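Moving overseas for a PhD: what did you sort before you left?
Forum: Postgrad Life > Starting Out

mapleandmoss
I've accepted a funded spot in Zürich, starting in February. Lab is Anastasia Panagiotou's, second supervisor is Marlies Zürcher. I'm coming from Halifax with a cat and no German. What should I organise before I go, and what can wait?

tullivico
Housing first. I did mine from Brisbane and spent the first 3 weeks in a hostel writing emails to landlords. Ask your department whether they hold rooms for new starters. Mine did, but you had to ask.

ferntree_gully
Disagree a bit. I signed a lease from home without seeing it and it was a long tram ride from the lab, on a hill. Book something short and look when you get there.

tullivico
Depends on the city. Some places you'll be up against 80 people at one viewing, and the ones with a signed work contract get picked. Take a printed copy of yours.

Hammerli_K
Not the Hämmerli in the department directory, before anyone asks.
Do the cat paperwork now. The vaccination timing caught me out and my mum had to keep ours for two months.

mapleandmoss
Thanks, vet is booked. How much did you all ship? I have more than 20 kilos of books and notebooks.

nerero
Scan the notebooks, leave the books with family. Your uni library will have most of them. I shipped four boxes and one is still taped up under my desk in third year.

ferntree_gully
I'd take the notebooks. I annotate everything by hand and I was glad to have my honours year ones in front of me when I wrote the proposal. We used Dudum for references in our group, so ask what yours uses before you start tagging PDFs.

nerero
Fair enough, but scans are searchable if your handwriting is decent. Mine isn't. Either way, label the boxes on all sides, with the new address and a phone number that works over there.
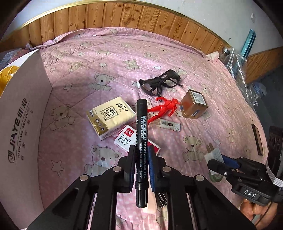 Re: German classes

mapleandmoss
Separate question. Lab meetings are in English. Is it worth paying for a course before I leave?

Hammerli_K
I'd wait. Mine was free once I was enrolled, and what you hear in the shops is Swiss German anyway.

tullivico
I'd do a beginner one now. Letters from the bank, the landlord and the insurer all came in standard German and I was lost with them.

mapleandmoss
Okay, I'll look for an evening class here for January and see what the uni offers after that.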